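## 4. Hanging the paper

Okay, you've sized the walls and waited overnight (you did wait overnight, right?), so now comes the fun part! I've hung something like a dozen rooms of this stuff by now, including my own hallway twice, and I still get a little giddy when the first strip goes up. Put some music on and clear the floor.

You'll need your Skellard paste, the wide smoothing brush, a plumb line, a sharp knife with spare blades, and a bucket of clean water with a sponge.

1. **Check your rolls.** Every label has a batch number, and they all have to match. Mine were all 573 except one, which I only spotted after unwrapping it, and the green was a touch yellower. Send the odd one back.

2. **Mark your starting line.** Measure out from the corner by the width of one strip, minus half an inch, and drop the plumb line there. Pencil it lightly from top to bottom. Don't trust the corner itself. Corners in old houses lean all over the place.

3. **Cut your first strip.** Add two inches at the top and two at the bottom. If your pattern is a big one, decide now where you want a full flower to land near the ceiling (I like to leave a little breathing room over it) and cut to suit.

4. **Paste and fold.** Brush from the middle out to the edges, then fold both ends in toward the center, paste to paste, without creasing. Leave it alone for five minutes.

 > **Note:** Jovum's heavier papers want closer to eight minutes. If the edges curl up when you unfold it, it needed longer.

5. **Hang it.** Unfold the top half, line it up with your pencil mark, and brush down the middle first, then out to the sides. Small bubbles usually go flat as the paste dries, so don't chase every one with your thumb.

6. **Match the next strip.** Slide it up against the first and get the pattern right at eye level before anywhere else, which is where you'll be looking for the next ten years. Mirrored repeats are the easiest kind to work with, I think, and a dark background with big blooms hides a slightly wobbly seam very nicely.

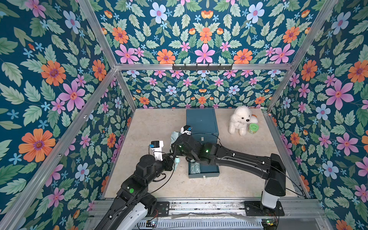 7. **Turn the corner.** Never wrap a full strip around an inside corner! Measure from your last edge to the corner in three places, take the widest number, add half an inch, and cut the strip lengthwise. Hang that piece, then drop a new plumb line on the next wall and overlap the leftover onto it.

8. **Trim and wipe.** Press the paper into the ceiling line with a wide scraper and run the knife along it. Change blades more often than feels reasonable, because a dull one tears wet paper. Sponge off any paste on the front right away.

> **Caution:** Turn off the power at the breaker before you paper around switches and outlets. Wet paste and live wires are a terrible mix. Let everything dry before the cover plates go back on.

Leave the windows shut and the heat low until the next day. Section 5 covers borders and what to do with lifted seams.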